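Stendwood brings back paper bus timetables

09/10/2025

Paper timetables are to return to bus stops in Stendwood, six months after they were taken down in April and replaced by a small square that had to be scanned.

The town council voted last night to put printed times back at all 19 stops on the Altico and Pevero routes. The codes will stay up as well, so that passengers with a working phone, a decent signal and no rain on the screen can carry on as before.

A petition against the codes collected 379 signatures. It was available on paper only, which its organiser, Sawsan Awwad, described as "a matter of principle, and also I can't do spreadsheets".

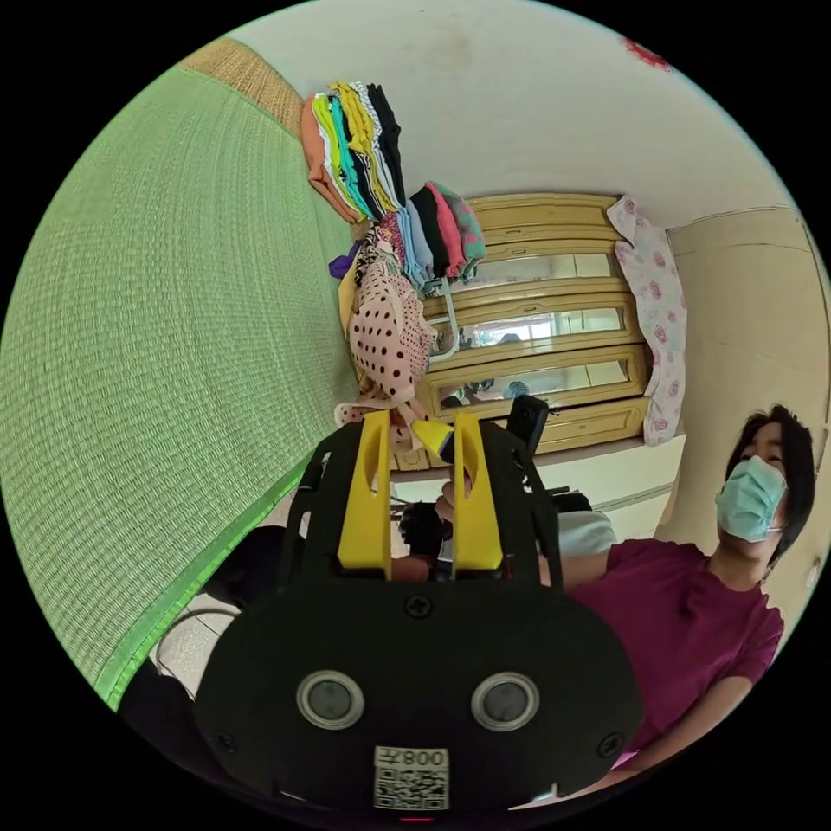

The council had argued that codes would be cheaper to keep up to date, and on the face of it they were. Nothing needed reprinting when the 7 o'clock bus became the ten past. But codes are now on so many things that people have stopped looking at them. A white label with a black pattern and 008 printed along the top could be a bus stop, a parking bay or a piece of kit, and it takes a phone to find out which. Several passengers told the council they had taken the bus stop labels for something to do with the drains.

Others did scan them, with mixed results. For three weeks in the summer the code outside the health centre led to the menu of Ersoy, a grill house on Market Street. The restaurant says it had nothing to do with the mistake, though it did sell a fair number of lamb wraps to people who had missed the Pevero bus.

Fouad Naciri, who speaks for the council on transport, said the scheme had been "a useful learning exercise". Asked what had been learned, he said that people liked to know when the bus was coming.
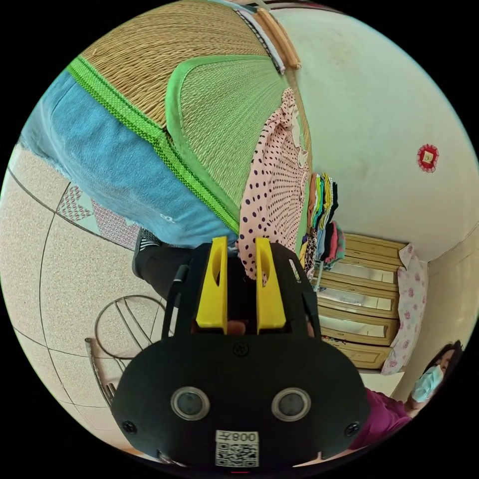
Scan and see: a QR code sticker marked 008A.

The new timetables will be printed in larger type than the old ones, following a request from the over-60s lunch club, and will sit behind clear covers. Times for Sundays and bank holidays will go on a separate sheet – the last version squeezed them into a footnote that defeated even the drivers.

Ms Awwad welcomed the decision but said she would be checking the times herself once the sheets went up. She has asked the council for a list of the stops and their planned fitting dates. It has been sent to her as a link.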